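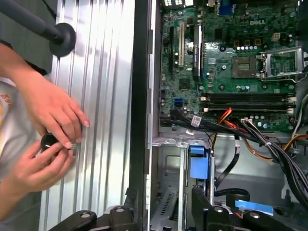

7 机箱放倒以后：主板区的检查、清洁与回装

到了全书最好玩的一章！前面几章都在机箱外面打转，从现在开始要真正和主板打交道了。第一次把旧台式机侧放在桌上、看见里面整块主板的人，多半会先愣一会儿，然后忍不住凑近了看，这很正常，请尽管看。看够了再动手，看的时候手先放在桌沿上。

本章适用于《Esora 旧台式机翻新手册》所列的立式机箱，主板为触点式处理器插座（针脚在主板一侧，处理器底部是平的触点）。如果您的处理器底部长着一排排针脚，请改看附录二，步骤顺序差不多，但插座的开合方式不一样，不要照搬本章。

本章假定您已经完成以下工作：
- 电源线、显示器线、网线和所有外设都已拔下
- 侧板已卸下，螺丝已装进 Brollmont 分格盒的第一格
- 散热器和风扇已按第 6 章拆下，旧硅脂还没有清理也没关系，本章会讲
- 硬盘里的资料已另存（翻新过程一般不会碰到硬盘里的数据，可是我们仍然希望您手里有一份备份）

7.1 工具与材料

下面是我们自己桌上常年摆着的一套，按用到的先后排：

十字螺丝刀一把，中号，刀头带磁性的用起来很舒服。
防静电腕带一条。
软毛刷两支，一宽一窄。窄的那支对付内存插槽和扩展插槽的缝隙特别顺手，强烈推荐！
手捏气吹一个，就是清洁相机镜头用的那种橡皮球。
无绒布若干，裁成手掌大小。
高纯度异丙醇一小瓶，瓶口带滴嘴的最省事。
棉签一包，选棉头缠得紧的。
导热硅脂一支。
Brollmont 分格盒一个，没有的话用装鸡蛋的纸托也行，格子深，螺丝不会跳出来。
Standenitz 台垫一张，或者任何一张不起毛、不打滑的垫子。
手电筒或头灯。头灯更好，两只手都空得出来。

注意：不要用家用吸尘器直接吸主板。吸嘴容易碰到小电容，塑料吸管摩擦还会带静电。

注意：罐装压缩气体可以用，但罐身要始终保持直立，短按短放。倒着喷会喷出冰冷的液体，落在主板上就麻烦了。

7.2 摆放与防静电

1. 清空桌面。请真的清空，杯子也请拿走。
2. 铺好台垫，把机箱侧放，主板一面朝下、开口朝上。放稳以后轻轻推一下机箱的两个角，如果会晃，多半是橡胶脚垫抵住了桌面，把机箱稍微转个角度就好。
3. 按住机箱电源键数秒再松开，让残余的电放掉。此时电源线必须已经拔下。
4. 戴上腕带，夹子夹在机箱没有喷漆的金属处。喷了漆的地方导电不好，夹了等于没夹。
5. 把灯调到从侧面照过来的角度。侧光下灰尘会自己现形，插槽里的碎屑也看得一清二楚，效果好得让人高兴。
6. 拍照。先拍一张全景，再把每处插头各拍一张近景，线从哪边走、哪根压着哪根，都拍进去。回装时您会感谢自己的。

提示：没有腕带时，每次伸手进机箱之前，先摸一下机箱的裸露金属。离开座位倒水、接电话，回来都要重新摸一次。

小心：旧机箱的冲压钢板边缘可能很锋利，尤其是硬盘架的下沿和扩展槽挡板的四周。手指不要顺着边缘滑动，取深处的东西时先看好手要从哪里退出来。

7.3 认一认主板

拿起刷子之前，请花一点时间把主板上的主要部件找出来。各家主板布局不同，您那块可能和邻居那块一点也不像，但下面这些东西几乎都有，找起来像在一张陌生城市的地图上找火车站，很有乐趣。

处理器插座：一个方形的座子，边上有金属压框和拉杆。处理器取走以后，里面是密密的一片细小触点。全板最娇气的地方就是它，后面会反复提到。

内存插槽：又长又窄，两端或一端有卡扣，通常几条并排。

扩展插槽：靠近机箱后部，长短不一，用来插显卡、声卡、网卡等。同一块主板上常会同时有新旧两种规格，颜色也可能不同。颜色在各厂家之间没有统一含义，请以槽边印的小字为准。

SATA 接口：扁扁的小口，里面有个 L 形的舌头，接硬盘和光驱。有些主板会给几个接口涂上不同颜色，编号同样印在旁边。

电容：立着的小圆柱，插座附近最多。

纽扣电池：一枚银色圆片，记着时间和设置。

前面板针脚：一小撮裸露的针，接电源键、指示灯和复位键。线最细，字最小，最容易插错，请务必拍近景。

提示：在纸上画个草图，把上面这些位置标出来。画得歪歪扭扭完全不要紧，画过一遍，手就认识路了。

7.4 目视检查

先看后碰。检查时请按同一个方向走，我们习惯从机箱后部往前、从上往下，您反过来也可以，只要每次都一样，就不会漏。

1. 看电容。顶面应当是平的。鼓起、开裂、顶上或脚下有褐色痕迹的，记下位置。
2. 看插槽。每一条槽都用灯照到底，找有没有碎屑、断掉的塑料、掉进去的螺丝。
3. 看螺丝孔。主板固定螺丝周围不应有烧痕或裂纹。
4. 看电池座。如果电池表面起了白色或绿色粉末，取下电池，用蘸了一点异丙醇的棉签擦净座子，换新电池。
5. 看接口。SATA 接口里的舌头要完整，歪了或断了的接口不要再用，贴一小块胶带做记号。
6. 最后看处理器插座，方法见 7.5。

把看到的情况写进本章末尾的记录表。写得啰嗦一点更好，“内存槽旁边第二个电容有点鼓，也可能是反光”这样的句子，对后面接手的人非常有用。

警告：发现电容漏液或主板有明显烧痕时，请停在这一步，不要继续通电测试。把主板整块拆下送检，或者作为零件板留存。

警告：任何情况下都不要打开电源盒。电源盒里的元件在断电以后仍可能存有危险电压，本手册没有任何一步需要打开它。

7.5 处理器插座

激动人心的部分来了，也是最需要慢下来的部分。

打开插座：

1. 确认散热器已经移开，周围没有线搭在插座上方。
2. 用拇指压住拉杆末端，稍向外侧带出卡钩，再让它慢慢抬起来。拉杆有弹力，手不要松。
3. 拉杆完全抬起后，压框会松开，把压框掀到最大角度。
4. 如果处理器还在里面，用拇指和食指捏住两侧边缘，垂直向上提起。不要斜着掀，也不要在座子里来回挪。
5. 处理器放进防静电盒，没有盒子就放在防静电袋上，触点一面不要碰到任何东西。
6. 手边有插座保护盖的话，马上盖好。

警告：不要触碰插座里的触点，手指、棉签、刷毛、布都不行。触点极细，被布丝挂一下就可能弯掉，肉眼还不一定看得出来。

检查触点：

1. 取下保护盖，打开手电，让光从侧面低低地掠过插座。
2. 慢慢改变灯的角度。排列整齐的触点会一齐亮、一齐暗，像风吹过麦田，真的很漂亮！其中若有一处和周围的反光不合拍，就是要仔细看的地方。
3. 换个方向再照一遍。
4. 有浮尘时，用气吹在离插座一掌远的地方轻轻吹两下。吹不掉的不要硬来。
5. 用手机的微距功能拍一张存档。

注意：触点上若沾了硅脂，请不要自己擦。这种清洗需要放大设备和专门的溶剂，找有经验的维修店处理最稳妥。

注意：插座敞着的时候，不要在它上方拧螺丝，不要在它上方裁布，也不要隔着它递工具。如果必须暂时离开，先把压框合上，盖好保护盖再走。

关于弯掉的触点：网上有不少用针尖扳正的办法，我们自己也试过，成功过，也失败过。这块主板如果您很看重，请不要拿它练手。想练的话，找一块报废板，戴上放大镜慢慢玩一下午，能学到很多东西。

7.6 清灰

终于可以开刷了！清灰大概是整个翻新过程中回报最快的一步，刷过的地方和没刷过的地方一对比，颜色都不一样。

1. 确认插座已经盖好。
2. 把机箱抬起一个小角度，让灰往开口方向走。请一位帮手扶着最好，一个人做的话，在机箱底下垫本厚书。
3. 用宽刷，从后往前，顺一个方向轻扫主板上的大块空地。来回刷只会把灰赶进缝里。
4. 换窄刷，清内存插槽。刷毛竖直进槽，轻轻带出来，再进下一段。
5. 清扩展插槽，手法相同。长槽分成几段来做。
6. 绕着电容根部扫一圈。力气要像给小猫梳毛那样。
7. 用气吹把扫松的灰吹出机箱。
8. 用无绒布擦机箱内壁的金属面，可以蘸一点异丙醇。主板上不要大面积用湿布。
9. 主板上的散热片，用窄刷顺着鳍片方向刷。油泥粘得牢的，用棉签蘸异丙醇一格一格带出来，别着急，放点音乐。

注意：如果用气吹或压缩气体清理风扇，请先用手指轻按住扇叶。让风扇被气流吹得飞转，轴承会受损，风扇接在主板上时还可能反向发电。

提示：灰特别多时，把机箱搬到阳台或门口去做第一遍，戴上口罩。第二遍再回到桌上慢慢修细节。

侧板也别忘了。卸下来的金属侧板和挡板，平放在台垫另一头，先干刷，再用拧得很干的湿布擦，最后用干布收一遍。带凹槽的板要顺着槽擦，横着擦会把脏东西留在每一道槽的边上。擦完竖起来靠墙晾，彻底干透才能装回机箱。

7.7 清理旧硅脂

1. 先清散热器底面。用无绒布干擦一遍，把能带走的先带走。
2. 布上滴异丙醇，从外圈往中心擦。每擦一下换一块干净的地方。
3. 处理器顶盖用同样的方法清。捏住两侧边缘，顶盖朝上，底面触点不要压在布上。
4. 处理器边缘缝隙里的硅脂，用棉签蘸异丙醇慢慢带出来。
5. 两个面都擦到布上不再有灰色为止，放着晾干。

注意：异丙醇易燃，挥发也快。开窗，远离明火，瓶盖随手拧上。

提示：旧硅脂干成硬壳时，把蘸了异丙醇的布在散热器底面敷一会儿再擦。不要用金属片刮。

7.8 装回处理器

1. 取下插座保护盖，再用侧光看一眼触点。
2. 找到处理器一角的三角形标记，再找到插座上对应的角。两侧的缺口也要和插座上的凸起对上。
3. 捏住处理器两侧，水平放低，对准后轻轻放下。它应当自己落到位，不需要任何压力。
4. 用指尖在边缘极轻地碰一下，看它有没有晃动。有晃动就提起来重新放。
5. 合上压框，压框前端要进到该进的卡位里。
6. 压下拉杆，扣进卡钩。压下时会有一点阻力，还可能听见轻微的吱嘎声，属正常现象。如果阻力大得需要用全身的力气，请停下，抬起拉杆，回到第 2 步。

7. 在顶盖中央挤一粒绿豆大小的硅脂。喜欢抹平的朋友可以抹平，喜欢画十字的可以画十字，我们几位编者各有各的做法，吵了很久也没吵出结果，装出来的机器都用得好好的。
8. 装散热器。四颗螺丝按对角顺序，每颗先拧几圈，再轮流拧紧。
9. 把散热器风扇插回主板上标有 CPU FAN 或类似字样的针座。

警告：散热器风扇没有插好时，请勿通电。

7.9 装回内存与扩展卡

1. 打开内存槽卡扣。
2. 把内存条底边的缺口和槽里的隔断对齐。对不齐就掉个头，仍然对不齐，说明规格不同，请换一条。
3. 两端拇指同时垂直下压，听见“咔”的一声，卡扣自己弹回来，这声音百听不厌！
4. 第一次测试只装一条内存，装在主板说明里指定的首选槽。
5. 扩展卡暂时不装。主板带集成显示输出的，先用它测试；不带的，只装显卡。
6. 装显卡时先拆对应的后挡板，把卡垂直推到底，再拧挡板螺丝。先拧螺丝后推卡，卡会斜着受力。

金手指（内存和扩展卡底边那排金色触点）如果发暗，用无绒布蘸一点异丙醇擦净晾干即可。有人用橡皮擦，效果确实快，可是碎屑容易带进插槽，镀层也会磨薄，我们现在已经不这样做了。

7.10 接线

对照您在 7.2 拍的照片，按下面的顺序接：

1. 主板主电源插头，最宽的那一个，卡钩朝向卡座。
2. 处理器供电插头，多在插座附近的板边。旧机翻新之后点不亮，有很大一部分就是漏了它。
3. 前面板按键与指示灯。
4. 机箱风扇。
5. SATA 数据线与硬盘供电线。接回原来的编号口，系统启动顺序就不用改。
6. 前置 USB 与音频。

理线不用追求完美，但有三处请认真做：线不能碰到风扇叶片，不能压在散热片上，也不能从插座拉杆上方绷过去。Mac an tSaoi 的软扎带很好用，可以反复拆开，旧报纸上的橡皮筋就算了，用不了多久会发黏。

7.11 首次通电

1. 把机箱里里外外看一遍，数一数分格盒里的螺丝，确认没有一颗留在主板上。
2. 侧板先不装。接显示器和键盘，最后接电源线。
3. 摘下腕带。
4. 按下电源键，手收回来。
5. 看风扇。处理器风扇应在几秒内转起来。有的旧机型会先转一下、停一下再转，可以多等一会儿。
6. 看屏幕。出现厂家标志或自检文字，恭喜您！请允许自己欢呼一下。
7. 进入 BIOS 设置，校对日期时间，确认处理器和内存都被认到，再看一眼处理器温度。温度应缓慢上升后稳定下来。持续快速上升的，立即关机，回到 7.8 检查散热器。
8. 关机，拔电源线，重新戴上腕带，装其余的内存和扩展卡，每装一件通电试一次。

点不亮时的排查：

完全没反应：检查墙上插座、电源盒背后的开关、主电源插头、前面板电源键的两根针。

风扇转，屏幕黑：检查处理器供电插头，换一条内存或换一个槽，确认显示器接在正确的输出口上。

有蜂鸣声：记下长短和次数，对照主板说明书里的表。各家的含义不同，网上抄来的通用表只能当参考。

转一下就停，反复如此：断电，检查散热器是否压好，再检查处理器是否放平。主板底下如果掉了螺丝，也会出现类似现象。

日期每次都回到出厂：换纽扣电池。

屏幕有画面但不进系统：多半与硬盘有关，转第 8 章。

7.12 收尾

一切正常之后，装回侧板。侧板先对准后方的导轨或挂钩，再往前推平，最后拧螺丝。推不动时退出来看看有没有线夹在边上，请不要用膝盖顶。

把用过的棉签和布装袋扔掉，刷子敲净灰，分格盒清空。剩下的螺丝如果实在找不到归属，放进小袋，贴在机箱内壁的空处，下一次开箱时常常能找到答案。

清洁间隔可以自己掌握。放在地上的机箱比放在桌上的脏得快，家里有猫有狗的脏得更快。我们的经验是累计使用 500 小时左右看一眼进风口，用手指抹得出灰就该打开了。

7.13 记录表

请抄到机器的随机本上，或者剪下贴在侧板内侧：

机器编号：
开箱日期：
主板型号（印在板上）：
处理器型号：
内存：第几槽，容量
电容情况：
插座触点情况：
停用的接口：
更换过的零件：
首次通电结果：
备注：

常见疑问

戴手套可以吗？
可以，选贴手的防静电手套。宽松的棉线手套请不要用，线头会挂东西。光着手也完全没问题，洗净擦干，拿零件时只碰边缘。手链和松垮的袖口请先收好。

机箱一定要侧放吗？
强烈建议侧放。立着也能清灰，可是装处理器和散热器时，重力会一直和您作对。

硅脂可以隔夜再涂吗？
可以。把处理器装好、压框扣紧，散热器另放，盖块干净的布，第二天涂之前再擦一遍顶盖。

主板上印着厂家标志，能换到别家机箱里吗？
要看具体型号。品牌整机的主板，螺丝孔位、前面板插头和电源插头都可能是专用的。换之前先比对孔位和插头，别急着拆。

异丙醇买多大瓶的？
一瓶 200 毫升的够用很久。

做完一整遍要多久？
第一次请留出一个完整的下午。熟了以后会快很多，不过我们这里几个老手至今还是喜欢慢慢做，尤其是刷插槽那一段。

本章修订于 2025年7月21日。相较上一版，改写了 7.5 的触点检查方法，7.11 增加了“转一下就停”的排查。下一章：硬盘检测与系统安装。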